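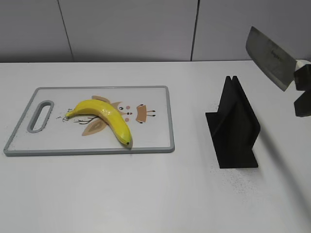
So we did the hospital tour! I'd been putting it off for weeks, partly work and partly because booking it made the whole thing feel very real, but my mum was free to take Archie for the morning and I ran out of excuses.

We went to Geraghty, the smaller maternity unit on the other side of the river, and I'm so glad we did. Parking was a pain. We circled twice, gave up on the underground bit and ended up in the street behind the chemist, then walked up the hill (waddled, in my case) and still got there before the other couple.

Our guide was a midwife called Morven MacKinnon and I wanted to take her home with me. She's been there since before the new wing and she answered every single question, even the ones my husband had typed into his phone in the car. She took us in through the after-hours door first, which was smart, seeing as Archie arrived at ten to four in the morning and I remember us standing outside a locked entrance like a pair of goats. There's a buzzer on the left. You hold it down for 2 seconds or it doesn't register, and you say your name and how far along you are.

The birth suites are lovely. Each one has a bath, a proper one, and a recliner for the partner that goes nearly flat. They also have dimmer lights, which I got far too excited about. I asked about using the bath if I end up being induced again and she said it depends on the monitoring on the day, and to put it in my notes regardless. Done!

The postnatal ward was a bit of a squeeze. Shared rooms mostly, with curtains the colour of weak tea, and the single rooms go to whoever needs them most. Fair enough. I got about three hours' sleep last time in a room to myself so I can't see it making much difference, ha.

Other bits, for anyone booked in there: the kitchenette is for patients only, you need your own nappies and wipes, and they can't lend phone chargers. The lactation clinic runs most mornings and you can go back after you're discharged, which I wish I'd had with Archie.

My next appointment is with Maeve Ó Ceallaigh, my obstetrician, and I've got a page of things to ask her. Baby is still breech, the cheeky thing, but there's time to turn. November feels close and also a hundred years away. I haven't even washed the little singlets yet.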